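Folding & Packing FAQ, Jollent Clothing Exchange
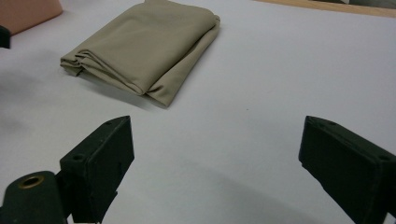

Quick answers to what we get asked at the counter. Updated Friday, October 24, 2025. If yours isn't on here, email or ask at the desk, Dumisani Sibiya is in most mornings.

Do I have to fold things before I bring them?

Yes please. Doesn't have to be beautiful. A rough rectangle, a few layers thick, sleeves and legs tucked in. Stuff that comes in a heap goes to the back of the queue.

What's the house fold?

Lay it flat, smooth it out with your hands. Fold in half lengthways. Ends to the middle, then over once more. Pat down. Trousers: same thing, but get the pockets flat first or you end up with a lump on one side.

Mine has creases across the top. Will you turn it down?

No. Creases are fine. Thick cotton and canvasy stuff always bulges a bit at the folded edge, leave it. We steam anything that's going on a rail.

Which side faces out?

Fold to the front of the shelf, loose edges to the side or back. Same in the boxes. Means you can pull one out without dragging the whole pile with it.

Rolled or folded?

Folded for the shelves. Rolled is OK for socks, tights, baby vests. Please don't roll shirts, we only have to unroll them.

What size should it be when it's done?

To fit the Drurkden boxes, which are the ones we hand out. If the lid shuts without you leaning on it, it's fine. There's a paper template taped inside the lid if you want to be exact about it.

How many boxes can I bring?

2 per visit. 6 if you've booked a drop-off slot. More than that, ring first.

Can I use my own bags?

Carrier bags yes, bin bags no. They split, and people take them for rubbish. It has happend.

Do things need washing first?

Yes. Washed and properly dry. Not nearly dry. One damp jumper in a shut box and the lot smells by the weekend.

And ironing?

No need. Shirts if you're feeling kind.

How do I fold a fitted sheet?

Corners inside each other, lay it down, square off the elastic edge, then carry on as if it was a normal sheet. Or bundle it inside its own pillowcase and tie it. We take both.

What about coats?

Don't fold padded ones. Hang them on the rail by the door, zip done up. Thin macs can be folded.

Do you take plain fabric, offcuts and so on?

Anything bigger than a tea towel. Fold it, pin a note on with the type if you know it (cotton, linen, whatever). Don't know? Write "not sure". Smaller bits go to the Mokgethi quilting group, seperate basket under the window.

Where do the labels go?

Tucked in the top fold with the writing showing. Not stapled. Not stuck on with tape, it pulls at the weave. Name of item, size, your member number. If your number is on the old cards it starts with 83, still valid, no need to swap.

I've lost my box code.

Ask at the desk. For a general drop-off with no account, use 1628 on the form.

Can I fold on site?

Yes, the big pale tables. Wipe hands first, the light stuff shows everything. Please clear your spot when you've finished and put any pins back in the tin.

Do you run folding sessions?

We did one last January and will do another, date to follow. Free, bring a shirt and a towel. Children welcome if they'll stay off the steamer.

What happens to things nobody picks?

They stay out for a season, then get boxed and sent over to the Trernora shop. You can ask for yours back before then, just bring your member number.

Can I refold the shelf when I've been looking through it?

Yes!! Please do. Same fold as above, back on the same pile.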